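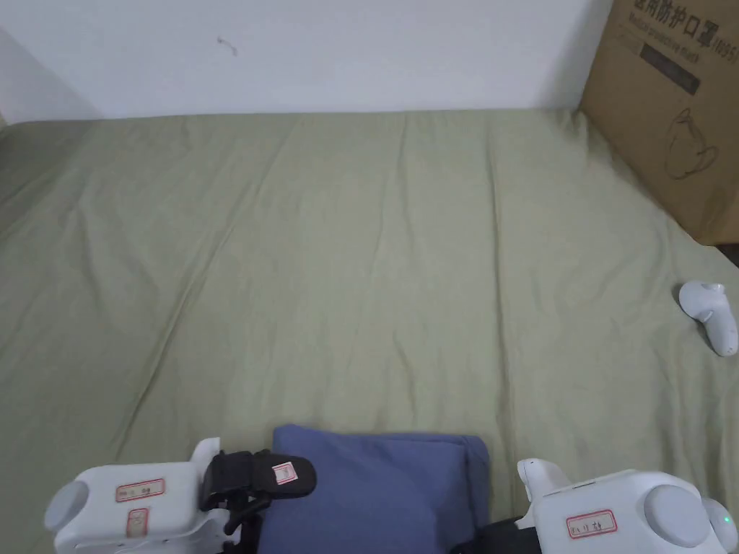

Saving the Mess: How Fovumska Remembers Where You Left Things

Most games with a large world forget small changes on purpose. Move a chair, walk two rooms away, come back, and the chair is at its starting point. The engine has dropped the room from memory and reloaded the clean copy from disk.

Fovumska, the second game from the studio Pelden, keeps the changes. Each of its 232 rooms stores the last resting position of every loose object in it, and the save file on the console version is capped at 20 megabytes. Getting the first of those facts to fit inside the second took most of the project's second year. 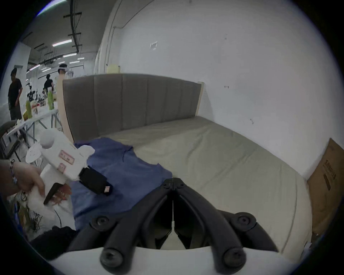

The save format starts with a fixed table. Every loose object gets an entry with a room number, a position, a rotation and one byte of flags. Rigid objects such as books, cups and lamps need nothing more. Soft objects need a great deal more. A crumpled dark blue cloth lying across one half of a pale mattress has no single rotation worth storing, and its wrinkled edges are most of what a player would recognize on returning to the room. In the first prototype Pelden wrote out the full mesh, 2,963 points for a standard blanket, and a long play session broke the cap before the end of the first chapter.

"We tried storing only the four corners," says Kiran Shakya, who leads the engine team. "The corners came back in the right place and the middle came back flat. Testers reported it as a bug every time."

The shipped version saves a coarse grid of control points and a seed number. On reload, the physics runs for a fixed number of steps with that seed before the room is shown. The folds do not match exactly. They fall in the same areas and run in the same directions, and in blind tests that was enough.

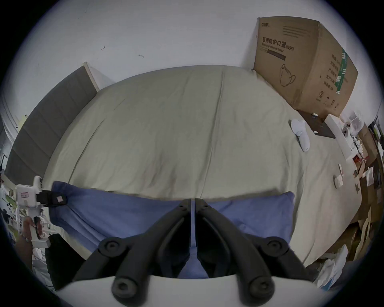 6 min read

The reload step has a cost. Doors in Fovumska open slowly, and the delay grows with the number of soft objects on the other side. A bare hallway is ready before the handle has turned. The laundry in chapter four can hold the door for close to two seconds on the older console, and the animators added a sticking latch to cover it.

There is also a hard limit of 2,000 changed objects per save. Past that, the game starts returning things to their original places, oldest change first and never in the current room. The manual mentions this in one line. Players who stack crates for hours will run into it, and the game gives no warning when they do.

Maureen Rudd ran the test group at Treltico, the outside firm that checked the save system. Her team wrote a script that knocked over everything it could reach, saved, reloaded and compared the two states. It ran overnight and left a list of mismatches by 8 a.m. Rugs made up the largest group. A rug pinned under a table leg could slide free during the reload, then settle on top of the table.

Pelden's fix was to load furniture first and freeze it until the soft objects stop moving.

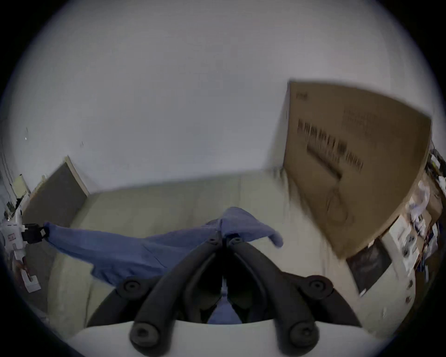 What Carries Over to the Sequel

The August patch moves the format to version three, which stores grid points as offsets from the nearest surface. Old saves convert on first load and cannot be converted back. The next game, Sæther, will use the same code with a higher object limit, and Shakya wants the limit shown in the pause menu this time.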